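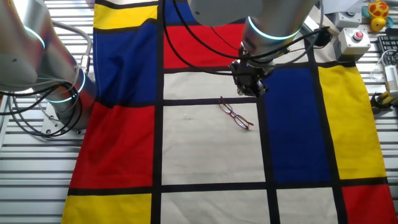 Vol. 13, page 100

Home | Reviews | Kitchen & Table | Bedding | Letters | Subscribe

The Dendow Cotton Tablecloth, After a Winter of Use

January
By the household desk

Most printed tablecloths look good in the package and tired by spring. The Dendow is a heavy cotton cloth sold flat-packed, in one size for a table that seats six to eight. I bought mine at the Citwood outlet with my own money and have used it for most dinners this winter.

Weight is the first thing you notice. It is closer to a light canvas than to the thin cotton most stores sell, and it hangs straight at the sides without clips. Plates slide less on it than on my old polyester cloth. The downside is bulk. Folded, it takes up half a drawer, and it is a lot to carry up from the basement when it comes out of the washer.

The print comes in four designs. I chose the one with colored blocks and black lines, and a friend has the plain stripe. A block print is less forgiving than a stripe if you care about straight edges. When the cloth is a little crooked, the lines show it right away against the side of the table. I now set one corner first and work across from there.

Washing went better than I expected. The label says cold water and low heat. I followed that for the first month, then started using warm water after a dinner with beet salad. The black did not run into the lighter areas. The red has faded slightly. The cloth shrank by about an inch on the long side in the first wash and has stayed the same since.

Stains are a mixed story. Coffee and tomato sauce came out with ordinary detergent. Candle wax took an iron and paper towels. Olive oil left a shadow on one of the pale areas that I have not been able to remove. There is no coating, so a spill goes straight through, and you will want a pad underneath if your table has a finish you care about.

It wrinkles. If you iron it damp, it looks good for an evening. If you pull it from the dryer and throw it on the table, the fold lines stay until the next wash. The Seo linen blend I reviewed last year relaxes on its own by dessert, though it costs nearly twice as much and frays at the hem. The Rundodari cloth is easier to wipe down but feels like a shower curtain.

The hem on the Dendow is double-stitched with mitered corners. One corner had a loose thread when it arrived. I snipped it and nothing has come undone.

I would buy it again for everyday meals. For a formal table I would pay more for linen.

Comments (4)

pinehill_kitchen: I have the stripe and mine shrank closer to two inches. Measure before you wash if your table is on the long side.

M. in Ohio: Try dish soap on the oil spot before it goes in the dryer. Once it has been dried I don't know of anything that works.

tablefortwo: Do they make it in a round?

gravyboat: Not that I could find. The outlet only had the rectangle.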